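Cunoscombe Community Sewing Library
Frequently asked questions

Updated January 2020

What is the sewing library?
It's a lending library, except the shelves hold sewing machines, overlockers, cutting mats, dress forms, patterns and a frankly wonderful amount of fabric. Members borrow what they need, make something, and bring the gear back. We also open the back tables for anyone who wants to sew in company (and we love it when you do, even if all you've brought is a hem).

Do I need to know how to sew?
Not at all! Plenty of our members had never threaded a needle when they joined. Rosalinda Maglaya runs the beginners' sessions and starts right from winding a bobbin. If you can already sew a straight line, you can skip ahead to zips.

Where are you?
Upstairs at 112 Lagman Street, above the bike shop. There's a lift at the rear of the building if you're carrying a machine. Please don't park in the bike shop's bays, they need them for deliveries.

What does it cost to join?
Membership is free for under-18s and pay-what-you-can for everyone else. Borrowing a machine needs a refundable deposit. Patterns and fabric offcuts have no deposit and no fee.

What can I borrow, and for how long?
Machines go out for two weeks, and you can renew once if there's no waiting list. Patterns go out for a month. Scissors stay in the building, sorry. We've learnt that one the hard way.

How many patterns do you have?
At the last stocktake, 1,098, sorted by size and then by garment. The vintage drawer is kept separately and it's worth an afternoon all on its own. Ask Pacita Mercado to show you the 1960s coats if she's in, and leave yourself plenty of time.

Can I photocopy a pattern?
No, but you can trace it. We keep rolls of tracing paper by the window and you're welcome to use as much as you need. Please don't cut the tissue, even if your size is the largest one on the sheet.

Which machine should I start with?
Go for one of the plain mechanical ones with a green tag. They have a handful of stitches, they're heavy enough not to walk across the table, and they'll get through denim if you slow down and use the right needle. The computerised ones have a yellow tag and need a short induction first.

My thread keeps bunching up under the fabric. Help?
Nine times out of ten it's the top thread, even though the mess is underneath. Lift the presser foot, take the top thread out completely and thread it again from the start. If it's still bunching, change the needle and check that the bobbin is in the right way round. Still no joy? Bring the machine in along with the fabric you were using, so we can try it on the same stuff.

Should I wash my fabric before I cut it?
Yes please, if it's cotton or linen and the finished thing will ever be washed. Use the same temperature you'll use later on. Zigzag the raw edges first or you'll be pulling a big colourful knot of threads out of the machine. Wool is another matter, so ask before you wash.

Can I donate fabric?
We'd love you to. Clean pieces bigger than a tea towel are best, and a note saying what the fibre is makes our day. We can't take foam, used pillows or anything that has been stored with mothballs. Smaller scraps go to the patchwork group, who will take nearly anything with a nice print on it.

Do you take old machines?
Sometimes. Email a photo and the model number before you lug it up the stairs. Teodoro Dalisay looks after repairs and will tell you if it's something he can get parts for.

What's a good first project?
A cushion cover with an envelope back! No zip, no buttons, only straight seams, and you end up with something you'll use every day. Cut the front to the same size as your insert, with no extra for seams, and it will come out nice and plump. The two back pieces need to overlap by a good hand's width or they'll gape. Hem the overlapping edges first, pin everything right sides together, sew around all four sides, clip the corners and turn it through. Small prints are very forgiving if your seams wander a bit.

Can children come along?
Yes, with an adult. Our February school sessions are for ages eight and up, and places go quickly, so put your name down early at the front desk.

How do I get in touch?
Drop in whenever the sign is out, or leave a message on the phone at the desk. We ring everyone back.

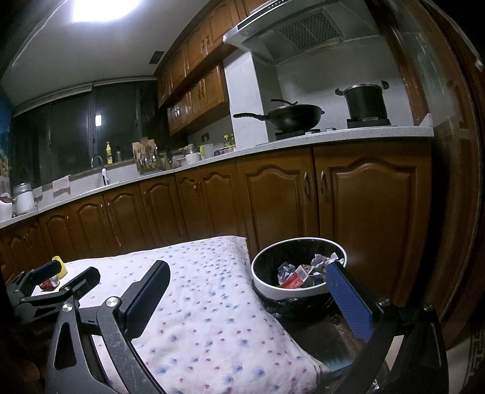

If your question isn't on this page, ask it anyway. Half of these answers started out as something a new member wanted to know, and we're always happy to add another one.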